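About us

Rerkthorpe Toy Library lends toys, games and puzzles to families, childminders, nurseries and community groups in Rerkthorpe and the villages nearby. We have been doing this for 11 years, first from a cupboard in the Methodist hall and now from our own premises on Cullinane Road.

We are a registered charity. Anyone who looks after a child can join, and you do not need to live in the town.

How it works

Members borrow up to four items at a time and keep them for three weeks. If no one else has asked for an item you can renew it once, either at the desk or through your online account. Large items such as slides, ride-ons and the play kitchens count as two.

Every item has a number on a green tag and a list of parts inside the lid or on the bag. Please check the parts against the list before you leave and again before you bring the toy back. We check everything on return and clean it before it goes on the shelf.

A lost piece does not usually cost you anything. Tell us what is missing and we will try to replace it from our spares drawers. We only charge when a toy can no longer be lent out, and the charge is never more than half of what we paid for it.

What we lend

The catalogue now stands at 688 items. Most of it is for children from birth to seven, with a smaller section of board games and construction sets for older children.

The shelves are arranged by type of play and not by age. Baby toys and sensory items are nearest the door. Wooden railway, bricks and vehicles run along the left-hand wall. Pretend play has its own bay at the back, with shop tills, doctor's bags, tea sets, dressing up and boxes of toy food. Jigsaws are kept flat in the long drawers under the window.

We also keep a shelf of toys suited to children with additional needs, including switch toys, weighted lap pads and a set of large-grip puzzles. These can be borrowed for six weeks. Ask at the desk if you would like to try something before taking it home.

Party boxes are booked separately. The Nono box has soft play shapes and a tunnel for under-threes. The Steller box has a parachute, beanbags and outdoor games for a bigger group. Both need a deposit, returned when the box comes back complete.

Who uses us

At our last count we had 542 member families and a further group membership shared by nurseries, childminders and two hospital playrooms. Group members may borrow 11 items at a time and keep them for half a term.

Many of our families join when their first child is a few months old and stay until the youngest starts junior school. Grandparents who have children to stay in the holidays can take out a single-visit loan without joining.

Pretend food is the most borrowed section of the catalogue, ahead of railway and dolls' houses. It is lent in mixed boxes of fruit and vegetables, and it is also the section where we replace the most pieces.
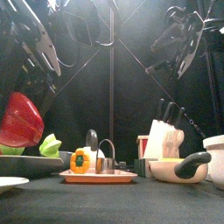

A toy red pepper. Play food is our most borrowed section.

Our history

The library began when a parent and toddler group closed and left its toys behind. A few of the parents sorted them, threw out what was broken and started lending the rest on a paper card system. There were fewer than 40 items in the first list, and half of those were jigsaws.

We moved to Cullinane Road six years ago with the help of a grant of £400 for shelving and a good deal of second-hand furniture. The paper cards were given up two years later. The old card cabinet is still in the entrance and now holds spare wheels, dice and railway track.

Money and donations

Membership is £12 a year for a family and £30 for a group. The rest of our income comes from party box hire, the table sale each November and small grants. Our accounts are available to read at the desk.

We are glad of good quality toys in clean condition, with all their parts and a visible safety mark. We cannot accept soft toys, car seats, cot mattresses or anything that plugs into the mains. Please ask before bringing large items, as storage is limited.

Finding us

The entrance is at the side of the building, through the blue gate. There is level access from the street, a toilet with changing table, and room inside for double buggies. Parking on Cullinane Road is free for one hour.

Page last updated March 12, 2026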